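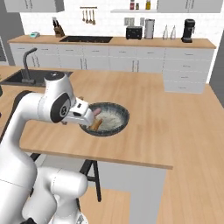
Figure 1. Robotic arm at a kitchen counter, gripper lowered into a dark bowl (rendering)

What Does "Good Condition" Mean? Grades, Prices and Batteries in Used Phone Listings

Project report by Irén Mészáros
Consumer Studies, Uvstead
12 September 2021

Background

I have bought every phone I ever owned used. The first one was a hand-me-down from my cousin, and the rest came from online listings, usually at night, usually with my thumb hovering over the button for far too long. Every time, I ended up stuck on the same thing. One seller writes "good," another writes "very good," the photos look identical, and one costs noticeably more. What is the extra money for?

When our teacher asked us to pick something from daily life and measure it, I knew right away what mine would be. I wanted to find out whether the condition words in used phone listings tell a buyer anything useful, and in particular whether they say anything about the battery, the part that wears out on all of us.

My questions were:

1. Do phones with a better condition grade cost more?
2. Do listings tell the buyer about the battery?
3. If you buy the same phone in two different grades, does the better one last longer on a charge?

Choosing a phone and a site

I stuck to a single model so that I would be comparing like with like. I picked the Sang because lots of people at school have one, so there are plenty for sale, and because it was sold in only one storage size. That last part saved me a huge headache. My first idea was to cover several models, and I spent a whole evening building a spreadsheet for it before I saw that storage size moved the price so much that I would never see the effect of the grade underneath.

The Sang has a battery rated at 3,000 mAh when new. Keep that number in mind, as it comes back later.

All listings came from Skestus, the resale site most people in Uvstead seem to use. Skestus lets sellers choose from 6 condition grades: New in Box, Like New, Very Good, Good, Fair, and For Parts. There is a short help page explaining them. I read it more times than I would like to admit. It talks about scratches, cracks and missing buttons, and it has one sentence on whether the phone turns on. The word "battery" is not on the page at all!

Collecting the listings

I started in April and kept going until school let out. Whenever I sat down to work I opened the site, sorted by newest, and copied the details of every Sang listing I did not have yet. For each one I wrote down the asking price, the grade, whether the seller was a private person or a shop, whether the charger was included, and whether the text said anything about the battery. If it did, I copied the exact words into a separate column, and that column turned into my favorite part of the project.

I ended up with 1,029 listings after taking out the repeats. Repeats were a bigger problem than I expected. Sellers often delete a listing and put it back up so it goes to the top, sometimes with a new price and once with a new grade. The phone had been "Good" in the morning and was "Like New" by dinner. I treated a listing as a repeat if the seller name and the first photo matched.

I left out For Parts listings when comparing prices, since a phone that does not turn on is a different kind of purchase. New in Box I kept as a reference only.

What I found out about price

Grade and price do go together. The typical asking price (I used the median, so that one silly listing could not drag it around) went down with each step from Like New to Fair. So sellers as a group are using the words in the right order, and that made me happy, because it meant there was something real to study.

The steps are not even, though. The drop from Like New to Very Good was small. The drop from Very Good to Good was smaller still, and the two groups overlapped so heavily that if you hid the grade and showed me only the price I could not have guessed which was which. Then from Good to Fair there was a real cliff. I think sellers see "Fair" as an admission that something is wrong, and most of the Fair listings did mention a crack or a dead spot on the screen.

Shops asked more than private sellers in every grade. They also used Very Good a lot and Fair almost never. I do not know if that is because they get better phones or because they pick kinder words. My data cannot answer that, and I wish it could.

Including the charger made hardly any difference to the asking price. That surprised my whole class. We had a vote before I showed the chart and nearly everyone guessed the other way.
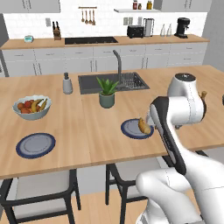
Figure 2. Kitchen island with plates, a fruit bowl and a robotic arm (rendering)

What I found out about battery information

Most listings said nothing about the battery. Among the ones that did, the wording was all over the place. Some of my favorites from the column:

"battery is fine"
"battery like any phone this age"
"holds charge all day if you dont use it"
"new battery put in by my brother in law"
"lasts"

Only a small share gave a number a buyer could check, such as a capacity reading from an app or a screenshot. Shops did better at this than private sellers, but even among shops it was a minority.

Then I checked whether listings with a number asked for more money than listings without one. Within the same grade, they did, a little. I would be careful with this one. A seller who bothers to test the battery is probably also a seller whose battery tests well, and someone with a bad result is free to keep quiet about it. Still, it makes me think buyers might be willing to pay a bit for real information.

The battery test

I had enough in my project budget (birthday money, plus a contribution from my grandmother that she asked me to call a research grant) to buy 2 phones. I chose one listed as Like New and one listed as Fair, both from private sellers, neither with any battery information. The Fair one has a crack across one corner of the glass. The Like New one really does look like new, and the seller deserves credit for that.

I tested both in the same way:

- Reset to factory settings, same software version.
- Screen brightness set to the middle, airplane mode on.
- Charged to full, left plugged in for another hour, then unplugged.
- Same downloaded video on a loop until the phone shut itself off.
- Repeated on several different days, with the phones side by side on my desk.

Between runs I also took a capacity reading with Jalix, a battery app that estimates how much charge the phone can still hold. An estimate is all it is, and the readings wandered a bit from day to day, so I averaged them.

The cracked Fair phone won every single run. It was never close! On the app, its reading sat much nearer to the original 3,000 than the reading for the Like New phone did. I ran the test again with the chargers swapped, in case one of them was not filling the phone properly, and got the same result.

I wrote to both sellers afterward. The Fair seller answered very kindly and told me the phone had been in a drawer for most of its life after she dropped it. The Like New seller had used his in a thick case every day since he bought it, including as a navigation screen in the car. Both of them had graded honestly by the rules of the site. The case protected the glass and did nothing for the battery, and the grade only looks at the glass.

Limits

A pair of phones proves very little. I could have been unlucky or lucky with either one, and another pair might come out the other way around. What the test does show is that the outside and the inside of a phone can disagree.

Asking prices are also different from selling prices. Skestus removes the price once an item is sold, so I could not see what people paid in the end. I tried following a few listings by hand and gave up after the second week.

Finally, I decided on my own what counted as "battery information." I counted "battery is fine" as a mention but not as a checkable number. Another person might sort some of those differently. My deskmate sorted a sample for me and we disagreed on a few, mostly ones about replaced batteries.

What I would tell a buyer

Ask for a battery reading before you pay. In my experience most sellers will send one if you ask politely and tell them which app to use. If you do not mind a scratch, look hard at the Good listings - they cost nearly the same as Very Good, so you may as well read both groups and pick by the description. And ask how the phone was used. It felt nosy the first time I did it, but people like talking about their phones.

If I continue this next year I would like to do the same thing with laptops, where the battery costs more to replace and the listings are longer. I would also like to write to Skestus and suggest a battery box on the listing form. The draft is already on my computer.

Thanks

To my grandmother for the research grant, to my deskmate for the sorting, and to both sellers for answering a stranger's questions.

Comments

phonebox_ty
The Like New by dinner thing is so real. I watch for relists now and message the seller asking what changed. Did you keep track of how often the price went up on a relist?

Irén Mészáros
Only in a notes column, so I can't give you a proper number. Mostly the price went down. I should have made it its own column from day one.

Marlow's mom
Great work. My son and I read this together before buying his first phone and we asked for the battery reading. Seller sent it in ten minutes.

gridlock
Airplane mode is going to flatter both phones. An old battery tends to show its age more when the radio is working hard. Would love to see a rerun with data on.

Irén Mészáros
Good point, I left it off because the signal in my room comes and goes and I was worried it would be unfair to one of them. I still have both phones so I can try it at the library!

dee_k
which one are you using now

Irén Mészáros
The cracked one :)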